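Opinion / Schools & Clubs

Let the club do the boring task

Hamish Purves and I have had the same argument since September. He thinks our robotics club should be entering competitions, with a proper arena, a scoreboard and a trophy to bring home. I think the members learn more from a rack of coloured goblets.

The task the older group chose this year sounds like nothing. The arm has to take a goblet by whatever part it can reach and get it on or off a wire stand without bringing the others down. They called the project Ondside, and 19 members have had a turn at it.
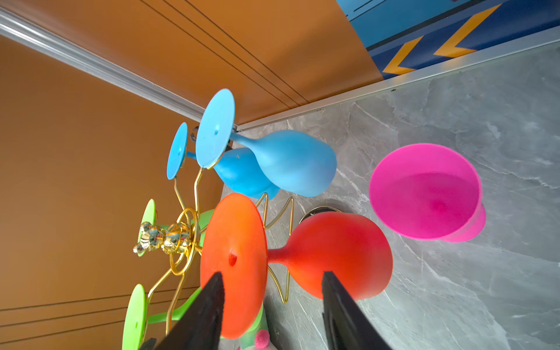 My case for it is simple. A competition robot is built to one set of rules and is finished when the season is. Household objects have no rule book. A goblet has a foot, a thin stem and a round bowl, and each needs a different approach from the gripper. The members had to argue about which part to hold, write their reasons down and then change their minds. Su, who is one of the quieter ones, filled seven pages on stems alone.

Hamish says parents can't get excited about that. He may be right. At our open evening most of them stayed for a few minutes and then went for tea.
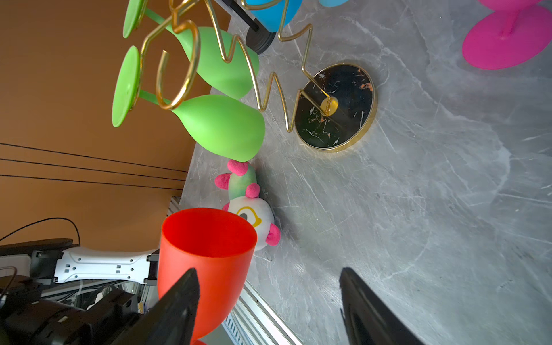

Even so, I would ask what we want the club to be for. When we entered the Prerska regional three years ago, two confident members drove and the rest carried boxes. With the goblets, everyone logs their own attempts. We have 281 in the book, failures included, and the failures are the pages people go back to.

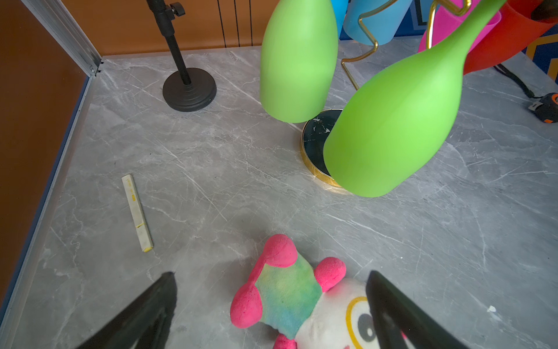 Dionysis Galanis, who teaches the same age group at Peradov, has suggested that we do both, with one term for each. I could live with that, provided the table stays up and the logbook carries on. What I would not accept is packing it all away every time an entry form arrives.

Last updated: June 5, 2025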